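The drawer

Every family has one and ours has four. I don't mean the cutlery drawer, although the thing has been spreading in that direction since April. I mean the drawer you open when somebody asks if we've got a thing for doing the thing, and you say yes with great confidence, and then spend the rest of the evening with your arm in it up to the elbow.

We moved to Nirncombe with the drawer intact. The removal men wrapped it in clingfilm and carried it out like a casserole. At no point did anyone suggest going through it first, and I include myself. It had survived a flat in Tustby with no heating and a landlord who kept bees in the airing cupboard, and it felt rude to start asking it questions now.
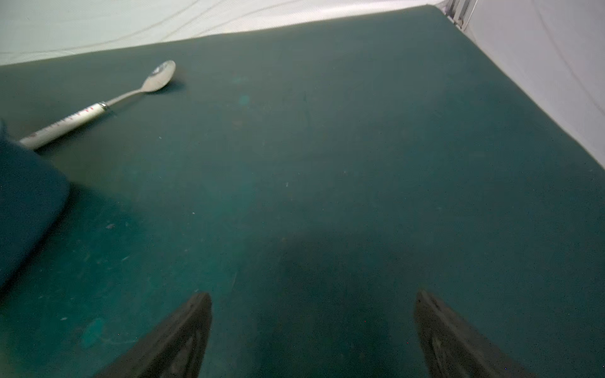 Then my sister-in-law Rūta came to stay and couldn't find a tin opener. She found three takeaway menus from a place that has since become a vape shop, a bicycle bell, and a key. The key fits nothing. I have now tried it in every lock we own and one we don't, for which I've apologised.

Rūta Grigaitė is a tidy person. She doesn't say anything, she simply stands near the mess with her hands folded until you feel ill. By the second morning I had agreed to sort out all four drawers and the shelf above the boiler, and she had agreed to drink coffee and supervise.

My method was to tip everything out and put it into groups. The groups were: things I can name, things I can't name but have seen before, and things that frighten me. The third pile was the biggest by lunchtime and had a fair amount of grease on it.
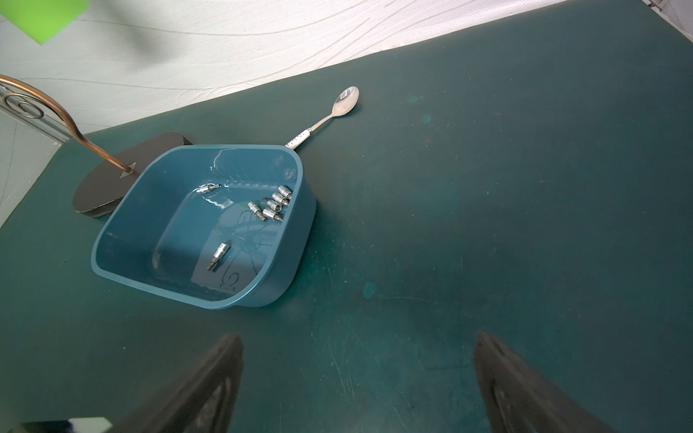 The trouble with small objects is that each one arrives with a defence lawyer. That bracket came with the Hidomus shelves, and what if the shelves come down? They came down in the old flat, it's true, and we left them there. But the bracket made the journey with us, and throwing it out felt like sacking somebody who'd relocated for the job.

I rang Rasmus Pärn, who has a proper workshop and a label maker, and asked him how long he keeps a spare part. He said 2 years, and then he said well, it depends on the part, and then he admitted there was a box in his loft he hadn't opened since his wedding. His daughter is doing her driving lessons. I found this very comforting.

He also told me that the way to shift old grease is hot water, a good squirt of washing-up liquid and a long wait. I have always been good at the last bit. I went and watched a whole film about submarines.
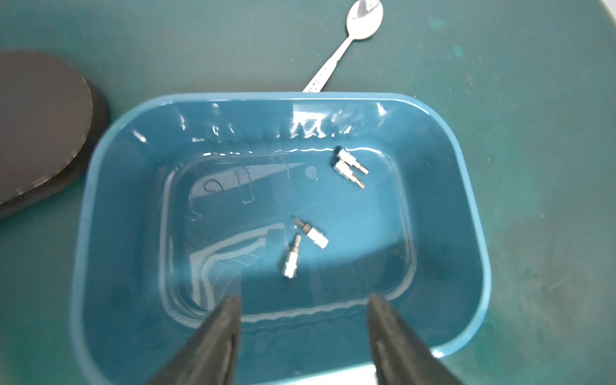

What we threw away, and what crept back

In the end we filled one carrier bag. I had pictured a skip. I'd even looked up what Stankevičius charge for the small one, which is 200 for the week, and had been rehearsing a breezy phone call. The bag went out with the normal bins and the street was none the wiser.

Of that bag, I went back for two items before the lorry came. One was the bicycle bell. The other was the lead for a camera I gave to my cousin, and I would like it noted that he rang up that same week asking if I still had the lead. I have been unbearable about it ever since. Rūta says one success in a whole lifetime of hoarding is a poor return, and she may be right, but she wasn't there for the phone call.

The kept things needed somewhere to go. Rūta's view is that anything in a drawer is as good as buried and that a sensible household hangs its belongings where it can see them. 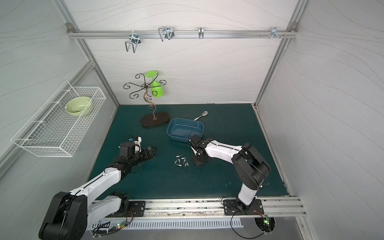
I'm not so sure. I can see the point with a colander. But I've known people who hang everything up, and you go round for a cup of tea and feel you're being watched by whisks. There's something decent about shutting a drawer on a problem. My mother raised us on that principle and two of us have mortgages.

Anyway, we've compromised. Three drawers are now respectable and can be opened in front of guests. The fourth is mine, and it sticks a bit, and the key is in there.

Rūta went home with the tin opener. It was in the car.

Recent posts
On being lent a ladder
The Nirncombe bus, a grievance
Soup I have regretted
700 words on the wrong sort of curtain hook
Why we no longer own a gazebo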